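Grondska Tape Library

The Grondska is a family of tape libraries, the large cabinets that offices and archives use to keep back-up copies of their data on magnetic cartridges. It was designed by the engineer Leandro Sepúlveda and built at the Carrasco works in Grenville, where production went on long after most buyers had moved their everyday files to disk.

The first model held 39 cartridges and was meant for smaller firms, the sort that had one server room and one person with the key to it. A larger cabinet followed, with room for 500 cartridges and 5 drives, and this is the one most people have in mind when they speak of a Grondska today. In all, 2,977 cabinets left the works, and a fair number are still earning their keep. 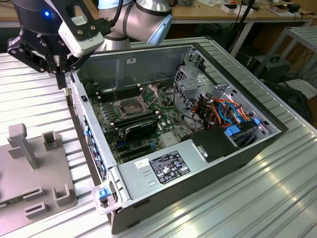

Much of the fondness for the range comes from how easy it is to look after. The drives slide out from the front on plain rails, the power supplies can be changed while the cabinet is running, and the same door key fits every model - a small kindness to anyone who has inherited a cabinet from somebody else. The control software, called Prusura, keeps a list of every cartridge and the shelf it lives on, and it will happily print that list on paper for those who like to have it in a folder.

Second-hand cabinets change hands quite often, usually with the drives included and the cartridges removed. Buyers are generally advised to ask for the service log and to check which version of Prusura is installed, as the early ones cannot read the newer cartridge labels. Spare door hinges are the hardest part to find.

See also: Magnetic tape storage; Back-up rotation; Carrasco works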